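Brick walls and the Pelletier name change

castham_digger
Hi all, long time reader, first real question. I've been working on my mother's side for a couple of years and I'm stuck on a man who shows up in Castham as Joseph Pelletier, a cooper, married with kids. Before that I can't find him anywhere. My grandmother always said the family "used to be Pukberg" and that somebody changed it when they moved. I have a burial entry, a marriage entry and a pile of letters, and none of them say where he was born. Has anybody dealt with a swap like this, where the two names don't even sound alike?

Lucie Li
Yes, and it drove me nuts for years! Mine went from a long name with too many consonants to plain Miller. What cracked it was the witnesses at the wedding. I'd ignored them because I didn't know the names, and then one of them popped up as a godfather back in the old village. Who stood up for your Joseph?

castham_digger
The witnesses are a Martin Plarov and a woman whose name I can't read. Starts with an H, maybe. I looked for Plarov in the town and he's a cooper too, so I figured they just worked together.

oldpaper
I'll be the grump. Family stories about name changes are wrong more often than they're right. I had a great-aunt who swore we were Dutch, and we've never had a Dutch person in the tree. I'd drop Pukberg until you have it on paper. You'll end up bending every record to fit it.

Yvette Marchand
I disagree with oldpaper a little. I wouldn't attach it to the tree, but I'd sure keep it on a sticky note. Grandmothers get the generation wrong and the reason wrong, but a name that odd had to come from somewhere. Could be his mother's maiden name – I've seen that happen when a stepfather was in the picture.

oldpaper
Fair enough, sticky note yes. Tree no.

castham_digger
OK, a stepfather hadn't crossed my mind at all. How do you all keep the maybes apart from the sure things? Mine are all in one big folder and it's a mess.

Lucie Li
I use two binders. The fat one is maybes, ha. Also, have you gone through the burial register page by page, or only the index? I had more than 300 pages to get through for my parish and the index had skipped whole families.

castham_digger
Only the index. Ugh. I'll start on it tonight. Wish me luck.

Yvette Marchand
Posted Saturday, March 14, 2020
Back with a longer answer, I've had coffee now. 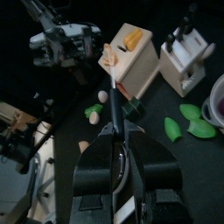
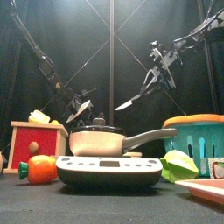
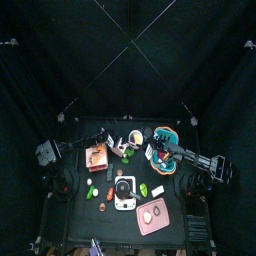

I'd start with Plarov and leave Joseph alone for a month. Write down everything you can find on him, his wife, his kids' godparents, who he rented from, the lot. I lay mine out on slips of paper on a dark tabletop like the one in those pictures, so the white slips stand out, and I push them around till the families sit together. It sounds silly, but that's how I spotted that two of my Annas were the same Anna (she'd been widowed at 21 and married the neighbor). If Plarov came from somewhere with a Pukberg in it, you'll have your village. And do try the unreadable H woman again under a good lamp. Compare the H with others by the same clerk, because some of those guys made an H that looks just like a St.

oldpaper
Now that's good advice. I'd add the apprentice lists if your town kept them. Coopers took boys on young, and the entry sometimes gives the father. Don't trust anybody's age within 8 years though.

Lucie Li
Eight! Mine shaved off more than that between two censuses, bless her.

castham_digger
Update: I'm part way into the burial register and there's a Catherine, "widow Pukberg, mother of J. Pelletier, cooper." I yelled so loud the dog left the room. So she was Pukberg by marriage, and he wasn't?

Yvette Marchand
Oh my goodness!! Could be a second husband, then. So your stepfather might be the Pukberg and Joseph never changed a thing. Look for her remarriage.

oldpaper
Or the clerk got it backwards. Nice find all the same. Get a copy of the whole page, including the entries on either side.

castham_digger
Ordering it Monday. I'll post the H woman's signature too once I figure out how to make the file smaller.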